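Vorcombe Home Notes > Desk and study > Small jobs

Refilling a desk stapler

Most stapler jams start with the wrong refill or a strip pushed in at an angle. The job takes a minute at a clear desk. Before opening anything, check the size marked on the base or inside the lid, then compare it with your box.
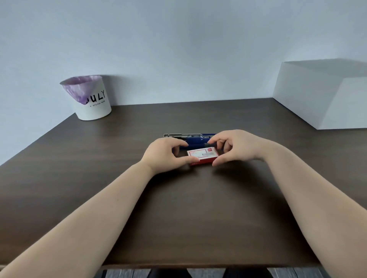
Staples and stapler together on the desk.

1. Match the size
Staple sizes are given as two numbers. The first is the gauge of the wire and the second is the length of the leg in millimetres. A longer leg goes through more paper, but only if the stapler is built for it.

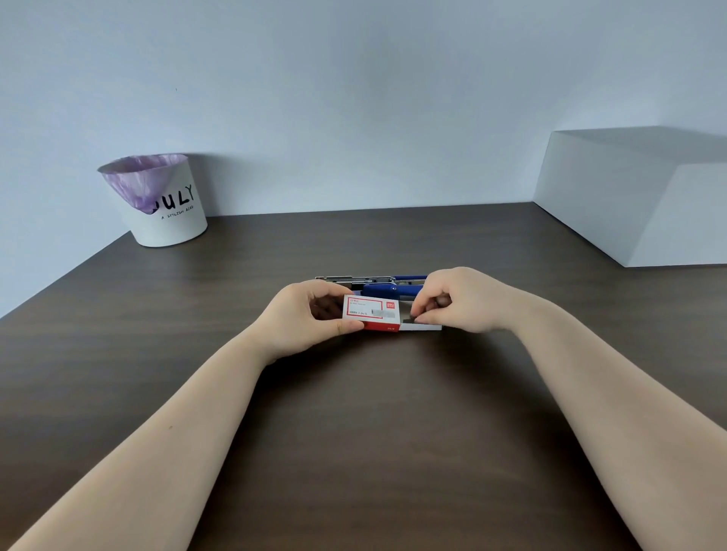 Staples are sold in glued strips, and the strips snap easily if you tip them out in a heap. Keep them in their box until you need one. On a box with an inner tray, hold one end and slide the tray out part way, then lift out a single strip. The label on ours reads 1000PCS and 24/6, so it's the 24/6 you match to the stapler. Rhona Morrison wrote in to say she copies the size onto masking tape and sticks it under the stapler.

2. Open it flat
Lay the stapler on its side or flat on the desk and swing the top back until the metal channel is exposed. Tip out any bent staples. A wooden toothpick will shift a stubborn one without scratching the channel.
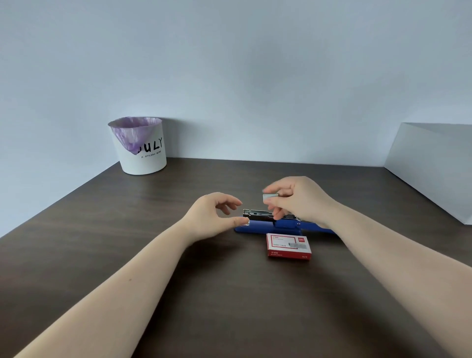
3. Load the strip
Set the strip in the channel with the legs pointing down. Close the top until it clicks and test it on two sheets of scrap paper. Put broken bits of strip in the bin, well away from kids and pets.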